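Frozen dumplings: pan, oil and water

Dumplings stick when the pan is too cool at the start or when they are moved too early. The method below is for a heavy pan with a lid, cooking from frozen. Do not thaw them first. 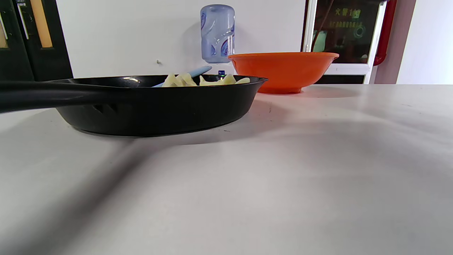 Grollent Staff Kitchen Club – Tips Sheet 9

Heat the dry pan on medium for 3 minutes, then add oil to coat the base. Set the dumplings flat side down with a finger's width between them. Leave them until the base is golden. Add water to a third of their height, cover, and turn down slightly. When the water has gone, take off the lid and let the base crisp again.

If one sticks, take the pan off the heat and wait a minute. Slide a thin silicone edge under it from the side. Metal will tear the skin and mark a non-stick coating.

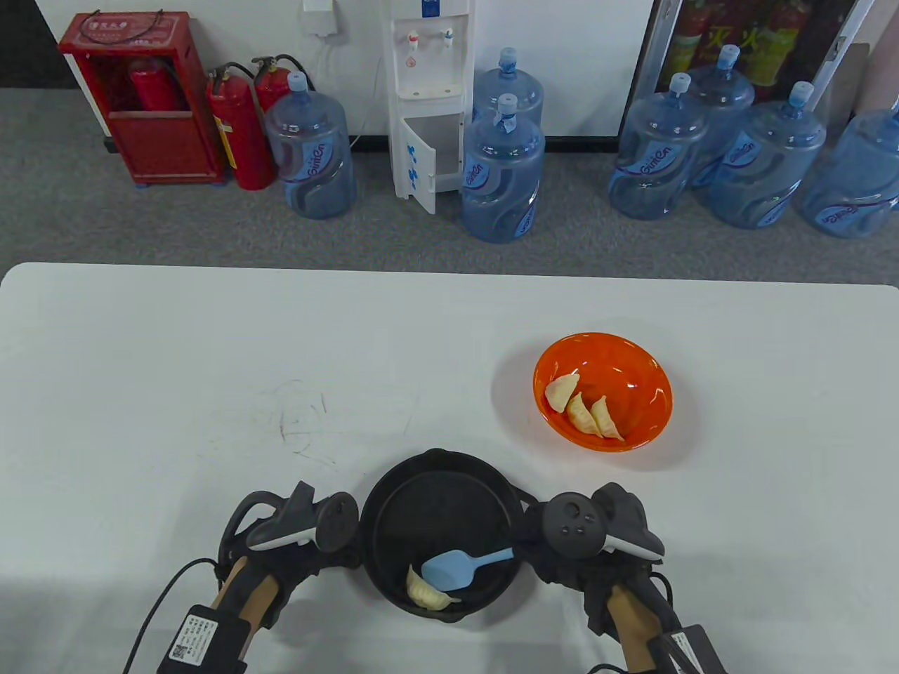

Dumpling and light blue spatula in a round black skillet.

Cast iron needs a longer preheat and a little more oil. Wash it while still warm, dry it on the hob and wipe with a thin film of oil. Rekha Khurana adds that starch left in the pan will lift with hot water and coarse salt. Avoid soaking.

Worktops: wipe up flour with a dry cloth first, as water turns it to paste. Oil splashes come off pale surfaces with washing-up liquid and warm water – no scouring pads. 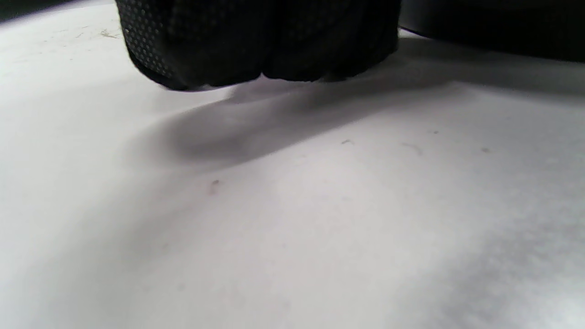 Pale surface, close up.

Store uncooked dumplings on a floured tray in the freezer until hard, then bag them. Label with the filling and the month. Corrections to Volkan Karakaya.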